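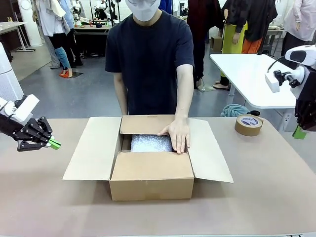

Packing for people who think they can pack
Speaker notes, Wednesday session, small sellers' group

Slot is 60 minutes. Talk for 40 at most, then let them at the bubble wrap, since that is what they came for.

OPENING

Ask who has ever received a parcel that rattled. All hands go up. Ask who has ever sent one. Wait. Look at Thulani Matlala until he puts his hand up, he has agreed to this.

Tell the Rostelia teapot story. Short version: lovely teapot, lovely box, one sheet of newspaper. The buyer kindly posted me back the spout. If the room is quiet, do the long version with the refund emails. If the room is already chatting, skip straight to boxes.

BOXES

Everybody picks the box last. You wrap the thing, you look round the house, and you take whatever the Zestness smoothie powder came in. Then you spend ten minutes pushing.

Pick the box with the wrapped item in your hand. You want a couple of fingers of space on every side for padding. Less than that and the wall of the box is doing the work, and the wall of a box is paper with ideas above its station.

Hold up the old box and the new box. Pass them round. Get people to press a corner of each. The old one gives like a cheese sandwich. (Bring a fresh one, last time the old box gave out before it got to the back row.)

Open all four flaps right out before you start. People work through a half-open lid as if they were feeding something that bites. Flaps out, one hand on the edge to keep the box still, other hand free.

WRAPPING

Bubble side in or bubble side out. This will start an argument. Let it run for two minutes, no more. My answer is bubbles in, against the item, and I am prepared to be shouted at.

Go round at least twice. Fold the ends over like a present for someone you quite like. Tape the wrap to itself and never to the item. Mention the varnish on my sister's picture frame. Do not mention what my sister said.

Anything with a handle, a lid or a spout gets its own piece of wrap first, then the whole thing gets wrapped together. Pause here for the teapot to sink in.

THE SHAKE

Close the flaps, hold them shut, give the box a gentle shake by your ear. If you hear something, open it and add padding. If you hear nothing, add a bit more padding anyway, then stop. There is such a thing as too much, and you will know it by the lid, which will be shaped like a loaf.

Thulani does the shake with a box I have packed badly on purpose. He has asked for a better part next year.

TAPE

Brown packing tape. Clear is fine. The stuff from the kitchen drawer that you use for birthday cards is not fine, and I can see at least one of you looking at the floor.

Do the bottom before anything goes in. I know it sounds obvious. I once lifted a full box at the post office counter and kept hold of the sides.

One strip down the middle seam, running well over each end, then a strip across each edge so it looks like a capital H. Fold the end of the tape under when you finish so you can find it again. I reckon I have lost a full working day of my life picking at a roll with a thumbnail.

Stand the roll on its edge within reach. If it rolls off the table, good, you get a little walk.

LABEL

Biggest flat side, never over a seam. Write the address on a slip inside as well. Nosov Street and Nosov Road are 70 miles apart and I have sent a jug on the full tour.

Cover any old barcodes. Dlamini's in the arcade sells plain stickers, or use a fat marker and some feeling.

HANDS-ON BIT

Pairs. One box, one mug and one roll of tape per pair. Mugs are from the charity shop, so no mourning. They pack, they swap with the next table, the other pair does the shake and is rude about it.

Go round and look at bottoms of boxes first. Say nothing, just turn them over.

QUESTIONS THAT ALWAYS COME UP

Shredded paper? Yes, if you dislike the person opening it.
Can I reuse bubble wrap? Until it goes flat.
Does writing FRAGILE help? It helps you.

Leftover wrap goes home with whoever stacks the chairs.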